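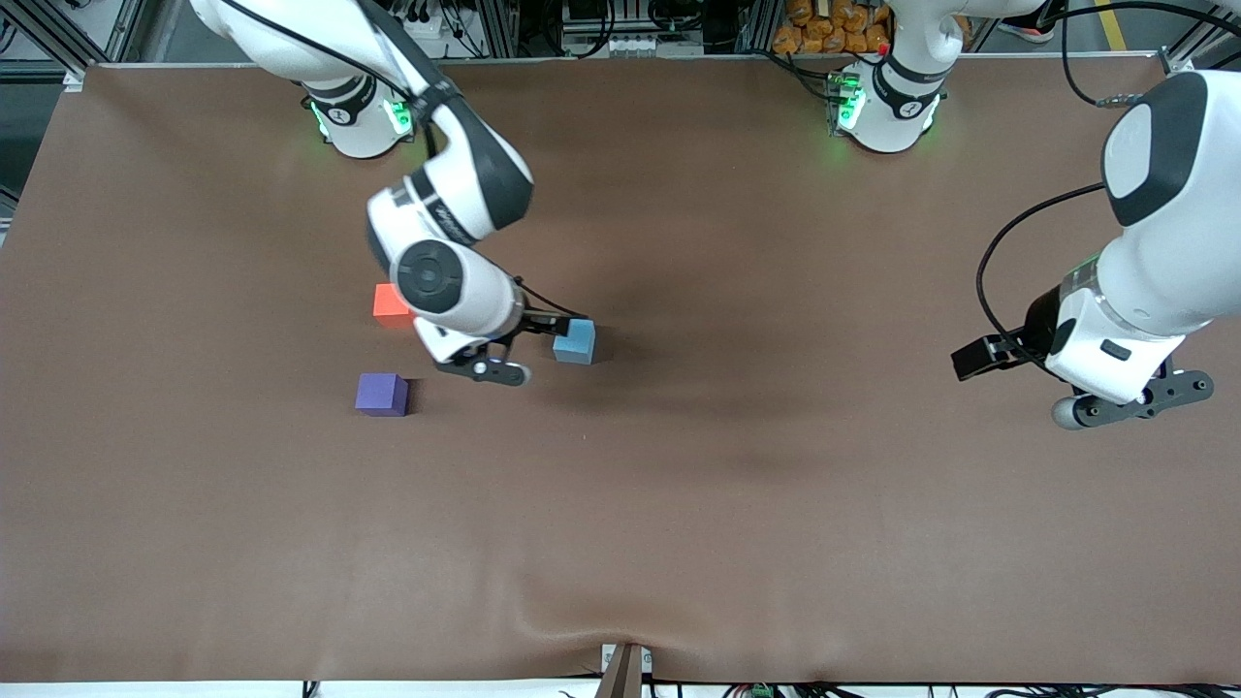
Does a student need to know how to code before joining the robot arm club?

Most of our members had never written a line of code when they walked in, and the club is set up so that they can start by moving the arms and planning the steps, and pick up the coding from an older student as they go.

Published: January 8, 2022

Greetings from the Junow Robotics Club, and a happy new year to all the families who read this far down the newsletter! We have been back at it since the first school day after the break, and I had hoped to send this along before the holidays, but between the concert and the snow day it slid, so please take it as a December report with a little January mixed in.

We are 16 students this term, grades seven through 11, which is the most we have ever had. They have split themselves into small teams, and every team is working toward the Stadilov Student Challenge in March. The task this year is sorting: the arms have to find foam blocks on a table, pick them up and set them down by color, with no hands on the controls once the clock starts. It sounds like something a toddler does before lunch, and I will admit I said so out loud at our first meeting - the students have been kind enough not to remind me of it too often.

Picking up a single block is where each team begins, and we stay on it much longer than the students would like. They learn to open the gripper, line it up, come down slowly and close, and then they do it all over again with the block moved somewhere else. A block like the light blue one, out by itself with a soft shadow to its left, makes a fine first lesson, and it gets the younger students talking about what the program might mistake for an edge.
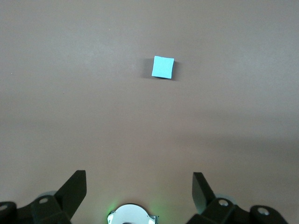
Programming night has become the loudest evening of the week. The team that calls itself Ki has been rewriting its search routine, and they would like everyone to know that it is now 33 lines shorter than it was in the fall. Another team has gone the other way and added a great many comments, some of them useful. When there is more than one block to deal with, the program has to choose which to go for first, and we have had some very spirited talks over that.

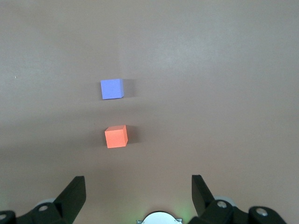
Blue and orange-red cubes, with the gripper open.

We ran our first full practice round before the break under the Skudano rules, and the best team score was 92, a number that has since been written on the whiteboard in very large figures. Parents are welcome to stop in any time we meet. Please send a snack if you can, and do return the travel form for March, even if your student is still making up their mind!

Print this item
E-mail this item

Recent items
Winter concert thank-yous
Library hours for the new term
Stadilov Student Challenge: travel form and packing list
Lost and found, again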